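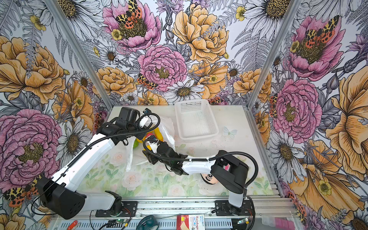

How to Line a Three-Sided Nook with Floral Wallpaper

3,101 views | 83 shares

A large flower print looks best when it runs across all three walls, with the big blooms sitting where you look most. The method is the same for a pantry corner, a sorting table or a deep shelf. I used a roll from Latthorpe with peonies, daisies and spotted moths.

What you need

- Wallpaper, enough for three walls plus one full pattern repeat
- Paste, brush and smoothing tool
- Sharp knife and a metal ruler
- Pencil and level
- A printed mat for the table top

Step 1. Measure the back wall first

Write down the width and height of each wall. Add 100 mm to the height of each strip so you can trim top and bottom.

Step 2. Pick your center flower

Unroll the paper on the floor and choose the bloom you want in the middle. I went with a pink peony, with an orange-yellow one above it. Mark a plumb line on the back wall and hang the first strip against it.

Step 3. Work outward

Hang the rest of the back wall, then the sides. Wrap a little paper around each inside corner and overlap the next strip on top of it. A busy print with ferns and buds between the flowers hides a small mismatch - a stripe will not.

Step 4. Trim around the posts

If your nook has aluminum corner posts, leave them bare. Press the paper against the metal with the ruler and cut along the edge. Change the blade often.

Step 5. Lay the mat

Let the paste dry overnight. For the table, choose a print much fainter than the walls. Pale watercolor roses work well. Cut the mat 300 mm too long, let it flatten, then trim it to fit.

Step 6. Set out the basket

A white plastic mesh basket suits this kind of paper and rinses clean in the sink. Put it toward the back and keep the space beside it for bags waiting to be unpacked. One small butterfly decal on the mat is enough. Stick it down last, after the basket has its spot.

Posted by Chrysanthi Chatzigeorgiou in November

Share | 4 comments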